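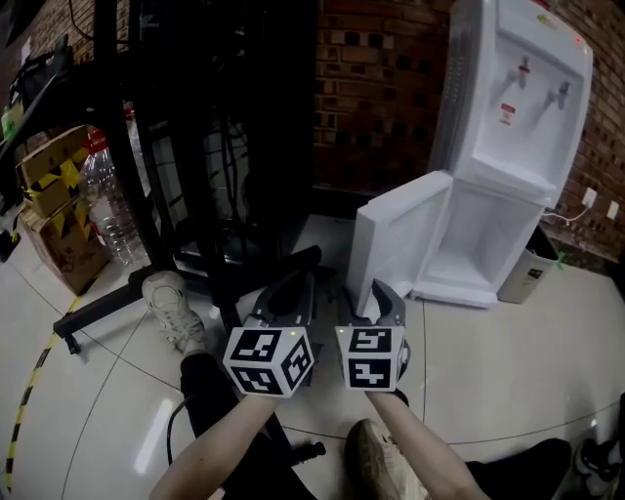 Ilir Leka schrieb am 2014-10-11:
> die Scherben vom Draltitberg sind jetzt datiert, gut 2000 Jahre
> alt. Liegen alle im selben Horizont wie die Feuerstelle, 30 cm
> unter der Grasnarbe. Für mich klar ein Lagerplatz, kein Grab.

Lagerplatz ja, aber ein Horizont? Glaub ich nicht. In Schnitt 42 war die Schicht doch gestört, steht so im Bericht vom Mai. Fund 205 kam viel tiefer raus, hat das jemand nochmal nachgemesen?

Zeichnungen hab ich noch nicht, kommen hoffentlich bald. Bitte nichts an die Zeitung bevor das geklärt ist, sonst heisst es wieder "Dorf entdeckt".

Muss los, Rest später

Gruss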